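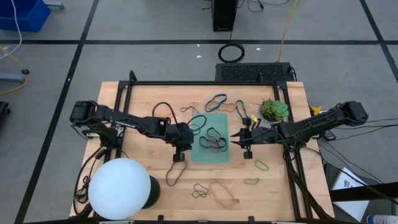 Questions I keep getting about the two-arm build

What is it for?
Picking up rubber bands, mostly! I wanted a job that was fiddly and cheap, and a bag of bands fits the bill. They never land the same way twice.

Where did the arms come from?
I put them together from kits over the winter at the Joltano workshop, where I rent a bench. There's a lot of screwing and swearing involved, but you don't need any special tools.

Why bolt them to a black extrusion frame?
My first go was with clamps, straight onto the wood, and everything crept. With the frame, left and right stay put — and I can shift an arm along if I fancy a different reach.

Do the colours of the bands matter?
A bit. Blue and green are easy going, but tan on honey-coloured wood is a pain (the camera agrees with me). That's partly why the mat is sea-green.

How many practice runs have you done?
119 so far, all steered by hand. I'd like to get to 3,000 but I also have a job.

Can I come and have a look?
Yes, please do! I'm on bench 27, most evenings after six. Mind the cables on the floor, and drop me a message first if you're coming over from Skidville.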